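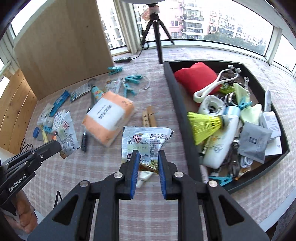
4.3 Sorting small items into the tray

This section applies to the Groreo desk tray, both the standard and the deep version. Assemble the tray and fit the dividers as described in 4.1 and 4.2 before you start.

Work on a flat table. A tablecloth may stay in place, but pull it smooth under the tray. The feet do not grip on folded fabric.

1. Take all small items out of drawers, bags and boxes and lay them on the table in a single layer. Do not sort them yet.

2. Remove torn wrappers and empty packets. Check that a wrapper is empty before you discard it.

3. Pick out all food items, such as single-serve creamer, sugar and tea. Read the date code on each packet. Discard any packet that is past its date, swollen or leaking.

4. Place the creamer packets upright in compartment A with the date code facing the front. Put the packet with the earliest date in the first position.

Note: Hold each packet by its flat faces. Pulling on the serrated edge can start a tear.

5. Place tubes in compartment B, caps up. Hand cream, glue and ointment tubes must not share a compartment with food items. If you have only one compartment free, store the tubes outside the tray.

6. Clip wooden clothespins and plastic clips along the rim of divider 2. The rim accepts clips with an opening of at least 2 mm. Do not clip anything to the outer wall.

7. Coil loose cords and thin cables by hand and place them in compartment C. Do not wrap a cable around a pen or a clip. Tight bends damage the conductor.

8. Lay pens in the long channel at the front. Close or cap each pen first.

9. Place the tissue pack on the lid rest with its opening facing up. Leave the plastic wrap on. The lid rest is rated for 400 g.

CAUTION: Do not load the tray with more than 567 g in total, including the lid rest. Overloading bows the base and the dividers will work out of their slots.

CAUTION: Keep liquid creamer away from direct sun. If the table stands next to a window, move the tray to the shaded end after filling.

10. Lift the tray by both end handles and check that it sits level. If one end drops, move the tubes toward the center and check again.

Refilling

Add new creamer packets behind the existing ones. Compartment A is full when the divider no longer moves freely. Do not force in another packet.

Cleaning

Empty the tray and wipe it with a damp cloth. For dried creamer, soak the compartment in 300 ml of warm water, then wipe it out. Let the tray dry fully before refilling.

Replacement dividers for the Bruvar and Guthrie trays do not fit this model. See section 6 for part numbers.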